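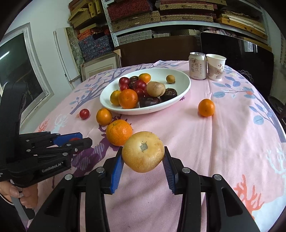 I went along expecting to talk about robots and spent most of the first hour talking about finger pads. I'd asked for a chat with the person who holds the equipment budget at Durent, a small outfit that wants to teach machines to sort and pack fruit, and I'd come with a list of big questions about the future. She had a spreadsheet open before I'd got my coat off. She doesn't want her name in print (she says suppliers ring her enough already), so she's just "she" from here on.

The first thing I wanted to know was why they'd started with hand-held grippers when everyone else seems to be showing off a full arm on a stand.

"Money," she said. "Well, money and time. An arm needs a bench bolted down, it needs guarding, it needs somebody trained up on it. With a pair of hand-held ones you can collect your fruit handling on any table you like. I can buy those this year and argue about the arms next year."

That is pretty much the whole plan, as it happens. Year one is grippers, pads, storage and people's hours. The arms come later, and she has pencilled in April for the decision, when Durent's new budget opens. I asked if the people upstairs were happy to wait.

"They were happier when they saw the quote for the arms."

We got on to fruit, and I have to say I'd never thought about a pear as a line in a budget before. She has a fruit line! It was 54 pounds a month when she first wrote it down, and she was a bit proud of how wrong that was.

"I'd budgeted as if you buy an orange and it stays an orange. You pinch a pear for a morning and it's gone brown on you. Tomatoes split. Kiwis are all right, kiwis last for ages. So now I order by how long a thing survives, and the pears come in small lots."

I wondered if they could use plastic fruit for some of it. They'd tried, she said, with a set from the Plimeck catalogue, and it was fine for showing new starters how to open and close the jaws. But a plastic pear doesn't give when you squeeze it, and it doesn't have a lumpy side and a flat side either. The set lives in a cupboard now. She still counts it as the cheapest mistake on the sheet.

The dearest mistake was pads. When she first priced the job she asked Ammann for two grippers and assumed that whatever came fitted to the jaws would last. Soft pads wear, though, and juice gets down into the ridges, and a pad that's gone shiny grips differently from a new one. So half the recordings from one stretch couldn't be compared with the other half.

"I had 300 clips I couldn't use for the comparison," she said. "I don't say they were wasted, we did find other things to do with them. But I'd have bought an awful lot of pads for what those hours cost."

Now she has a rule of 26 hours to a set of pads, then they're swapped whether they look tired or not. I asked where the number came from and she laughed at me. Somebody kept a notebook, she said, and that was when the complaints started, so she took a bit off.

I'd wondered about buying spares in general, as it's the thing people running small workshops always ask me about. Her answer was more careful than I expected. She buys pads and bolts by the bag. She doesn't buy a spare gripper for each one in use, but keeps a third on the shelf for every two that are out working. "If both go at once I'll cry and then I'll hire one," she said. Cables she buys far too many of, and she isn't sorry.

Then there's the question of one hand or two. A second gripper doubles the purchase, obviously, and I'd have thought you could start with one and see. She was quite firm on this. A lot of what they want to learn is one hand steadying a dish while the other reaches in, or passing a piece across from left to right, and you can't add that on later to recordings that were made with one. If the job needs two hands in the end, buy two at the beginning, and cut something else.

What did she cut, then? The room, mostly. There was a lovely quote from Grerari for a purpose-built collecting area with matching tables and plain grey surfaces, and she turned it down. Patterned cloths, ordinary dishes, shelves behind – she'd sooner have all that. "The machine's going to end up in somebody's actual building," she said. "I'm not paying extra to make ours look like nowhere."

I did push her on the arms before I left, because I know that's what readers write in about. She has 3 quotes and likes bits of all of them. The price of the arm itself bothers her less than the stuff underneath it: the yearly service, the software seats, the days of installation when the room can't be used for anything else. Almost every supplier leaves at least one of those off the first page, so she's made her own form and sends it out blank for them to fill in. If it comes back with gaps, she sends it again.

Had she any advice for someone planning their first year? She thought about it for a good while.

"Ask what gets used up. I went round asking what everything cost, and I should have asked what I'd be buying again by the summer."

She's promised to let me see the April version of the spreadsheet. The fruit line, she says, has gone up again.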